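4.2 Placing your Ovwood tabletop

By now the legs are on and the frame is standing square, so take a breather before the heavy bit.

1. With a helper at the other end, lower the top onto the frame, rounded back corner towards the wall.
2. Slide it back gently until the long edge sits along the wall. Please lift a little as you go, as dragging is hard on the feet (and on your floor!).
3. Start the 2 rear screws by hand and leave them a touch slack for now. 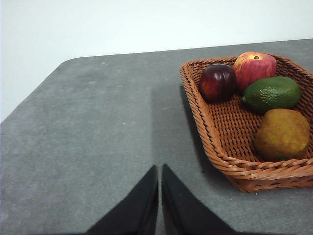

Fig. 7. Grey top against the wall, rounded corner at back left.

4. Stand back and look along the rear edge. Once you're happy with the line, snug up all the screws.

Note: The mottled colour and small flecks are part of the grey finish, so please don't scrub at them.

CAUTION: Keep anything heavy off the top until step 4 is done.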